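Chapter 6
Picking Things Up at Home

By the time you reach this chapter you have bolted your arm down, run it through its joint limits, and very likely scared a pet or two along the way. Good! Now we come to the part most people were thinking about when they opened the book, which is getting the arm to take hold of something and carry it somewhere else without a fuss.

I learned most of what follows in my friend Roy Blackburn's house, over one long and very warm July, when we were both new to this and the program we called Gosto was 70 lines long and mostly comments. We started with foam blocks, as everyone does, and we got very good at foam blocks. Then we tried the things people really leave lying around a living room, and found out how much those blocks had been forgiving us. A TV remote makes a fine teacher. It is long and narrow, it is heavier at one end when the batteries are in, and its keys give a jaw very little flat surface to press on.
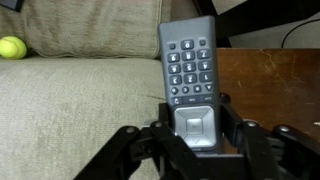
So before you write any code at all, I'd like you to spend an evening just handling a remote yourself. Pinch it at one end with two fingers and hold it upright. Tip your wrist a little, and feel how it wants to swing. Then pinch it in the middle and do the same again. You'll notice that your fingers tighten before you've thought about it, and that small, unconscious squeeze is what we will spend the next 17 pages trying to put into numbers.

You will also want to think about where the thing is resting. A hard tabletop pushes back the moment your fingertips touch it, while a sofa cushion sinks and lets the object roll away from you (or swallows it whole, if the cushion is anything like mine). We'll begin with the table and leave upholstery for Chapter 7, when your approach heights have settled down and you trust them. Clear yourself enough room for the elbow to swing, too, as it travels a good deal farther than the hand does.
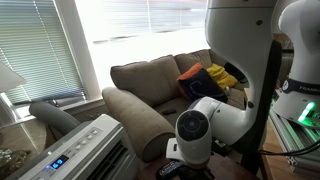 6.1 Choosing an Approach Height

The approach height is the distance between the fingertips and the object just before the last slow move down. Start with 100 millimeters, which feels far too generous, and lower it only after you have made the same pick several times over from the same spot.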